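1/ A few people asked how we chose the worktop for the kitchen, so I'm putting it all in one thread. It took from February to July, mostly because of me.

2/ The old one was laminate, put in by whoever had the house before us. It had swollen by the sink and there was a burn the shape of an iron. The cupboards underneath are fine and are staying.

3/ First thing I did was measure. Second thing I did was measure again, because the wall behind the hob isn't straight. It bows out in the middle. If your house is old, put a long level against the wall before you ring anyone.

4/ I got two quotes for the same run of stone, same thickness, same cut-outs. Hostura came in at £2819. Bodin came in at £2387. Both included templating and fitting. Only Hostura included taking the old top away.

5/ Bodin charge £100 for removal, so they were still cheaper. We took the old one off ourselves in the end. Two people, one morning, a lot of silicone to scrape.

6/ On the stone itself. I wanted plain white. My husband wanted something brown. We went to look at slabs in person and I changed my mind. White showed every fingerprint in the yard and it was only the two of us touching it.

7/ Marble in a brownish grey hides a fair bit, and the pale veins stop it looking like mud. A darker strip along the back edge finishes it off well. I'd been set on tiles right down to the counter and dropped the idea after this.

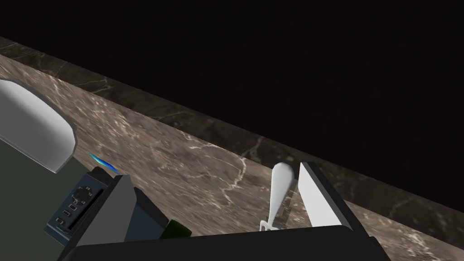 8/ Sealing. Marble is porous and acid marks it. Lemon juice, vinegar, wine, tomato. Sealer slows down stains but it does not stop etching, which is the dull patch you get where acid has eaten the polish. I asked three times and got the same answer three times.

9/ Benoît Gautier did our templating and he was very patient about this. His advice was to wipe spills up when they happen and use a board for everything. He also said a honed finish shows etching less than polished. We went polished anyway.

10/ Ask where the joins will go. Ours has one, and on the first drawing it ran straight through the sink cut-out. Benoît moved it to the left of the hob. You have to look for it now.

11/ Ask about the overhang too. Ours is standard at the front, but the end by the back door had to be trimmed so the door clears it. I only spotted that because I opened the door while the template was lying there.

12/ Taps. Decide before they template, not after. The hole gets cut at the workshop and a different tap may need a different hole. Ours is an Usta, single lever. It arrived the evening before, which was closer than I'd like.

13/ Someone asked about Forholm. I did go and look. Nice showroom, but they wanted a deposit before they'd send anyone out to measure and I didn't fancy that.

14/ Fitting day. They came at 8.30 and were gone before lunch. Clear the path from the front door, take the inside doors off if the hall is narrow, and park somewhere else. You can't use the sink until the plumber has been back, so fill the kettle and a couple of big pans first.

15/ Melur Santoso asked what I clean it with. Warm water, a drop of washing-up liquid, soft cloth, then dry it. No bathroom spray, no descaler near the kettle. I descale the kettle in the utility room now.

16/ Upstands: we had the back strip cut from a separate darker piece. It cost £60 more than matching it to the top. Because of the bowed wall there's a thicker line of silicone behind the hob than I wanted. I can see it. Visitors don't seem to.

17/ Still to do: paint, the light over the sink, and a decision about the floor. I'll add to this when the floor is sorted.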